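4.2 Noise in the second stage

With the input shorted, the Busard preamplifier ought to have been quiet. It was not. A steady hum sat on the output, joined at intervals by a crackle that Ismail put down to the supply and Latuheru put down to Ismail's soldering. Both were partly right. Remaking two joints removed the crackle, and the hum stayed exactly where it was.

We then moved the earth return of the second stage to the star point, as the Wuisan layout had suggested all along, and took the readings again. 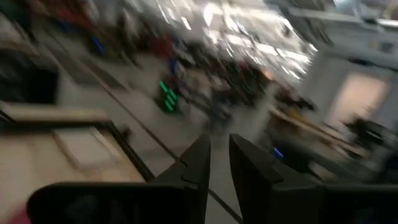
Figure 2

The hum fell by 15 dB, a result we would have enjoyed more had we read the layout notes first. Voltage gain at mid-band was 134 before the change and 134 after it, so the new wiring cost us nothing but an afternoon. What remains is mostly hiss – the ordinary thermal kind – and it rises with source resistance much as the textbooks promise. We did not try a quieter transistor, the budget having already gone on connectors.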